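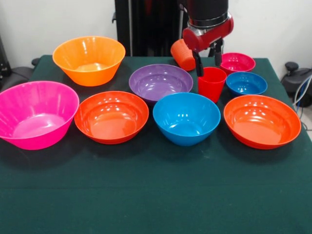 Plastic bowls and cups on a green cloth.

Kitchen assistant, Tivdale Nursery

We need a kitchen assistant for 20 hours a week, term time only, to start in January. You will help the cook prepare lunch, lay tables and wash up. A food hygiene certificate is useful but we can arrange the course. 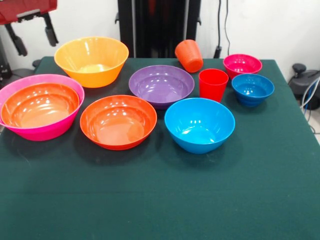
Shifts run from 10.30 to 2.30. Uniform and lunch are provided. To apply, send a short letter and two references to Hằng Đỗ at the nursery office.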